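**Week 5: Wood movement in furniture**

Wood takes up moisture from the air and gives it back. As it does, it swells and shrinks, mostly across the grain. Along the grain the change is so small that we ignore it in this course.

A board cut with the growth rings running flat to its face (flatsawn) moves close to twice as much in width as one cut with the rings upright (quartersawn). Species matters too. Look up the figure for your wood in the Praseo tables before you size a panel.

Gluing up narrow strips with the grain in one direction gives a top that stays flatter than a single wide board. The total movement across the width doesn't go away, so the top still needs room to grow. 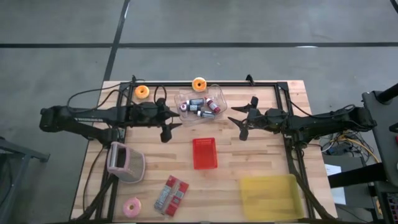
Ways to fasten a top so it can move:

- slotted screw holes, with the slot running across the grain
- wooden buttons in a groove
- figure-eight fasteners

Do not glue a wide solid top to its aprons. Breadboard ends get glue only at the center 5 inches; the outer pegs go through slots.

**Shop rule:** stack new lumber on stickers and check it with the meter on Friday. Write the reading on the end of the board in pencil.

**Reading:** Barbier, chapter on seasoning, first 20 pages.

**For next week:** work out the seasonal change in width for a flatsawn top 50 inches wide, using the method from class. Show your steps. Hand it in to Svenja Reinholz at the start of the session.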